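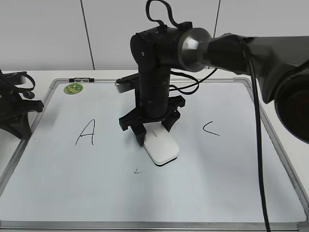 Whiteboard wiping notes: data card

Maintained by Kadri Kütt. Corrections to Priya Esposito, who will want evidence.

What this covers

A whiteboard laid flat on a white table, and the business of getting pen marks off it. The notes are kept under the project name Voyle. There are 92 entries, most of them short. I was asked to write "a comprehensive resource on board cleaning" and I won't, for it's a folder of notes on a small chore.

Why a flat board

Elis James holds that a board wipes better flat than on a wall. He may be right. We have no wall entries to compare with, so please don't quote this folder as support. What I will grant him is that a flat board doesn't swing on its hooks - anyone who has wiped a badly hung one knows the noise.

Fields

entry: a number, not always in sequence
mark: what was drawn, in plain words
start: where the eraser was before wiping
result: clean, faint or missed
remarks: free text, often blank 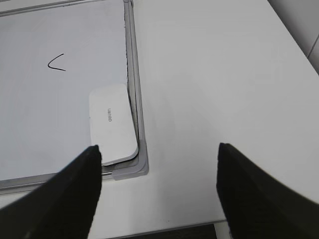 2 min read

About the marks

Marks are small. One black stroke shaped like a less-than sign, on a board with nothing else written on it, counts as a full entry. That is an easy job and the results should be read that way. A board after a long Monday meeting, with three colors and somebody's arrows, is another matter and isn't covered.

About the eraser

White, rounded corners, "deli" printed on top in small gray letters. When it starts down in the corner by the aluminum frame, write "corner" under start. Gwion Morris thinks corner starts leave more faint results. I have read his 40 entries twice and can't see it.

Known problems

"Clean" was judged by eye. Two people looking at the same board disagreed more often than I'd like.
Drying time of the ink was never written down.
Entries before November use "ok" for both clean and faint. They can't be separated now.

Use

Fine for comparing wording or practicing how to sort notes. I wouldn't choose an eraser on the strength of it.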